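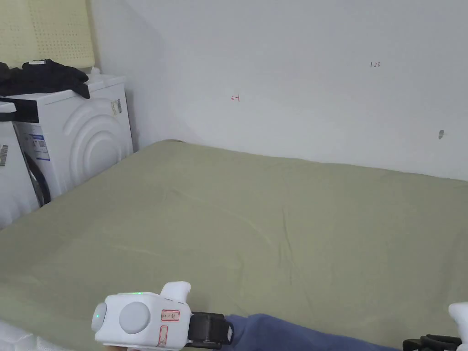 Glykeria Petridis asks whether the Trernar head gasket can be refitted after a test assembly. It cannot — fit a new one each time the bolts have been torqued.

## Fitting the cylinder head

1. Wipe the deck and the head face with solvent.
2. Set the gasket over the dowels, part number up.
3. Lower the head and oil the bolt threads lightly.
4. Tighten in 3 passes, working out from the center.
5. Wait 2 hours, then check each bolt again.

**Caution:** Do not use sealer on this gasket.

**Note:** Retorque after the first 200 miles with the engine cold. Bolt order is in section 7.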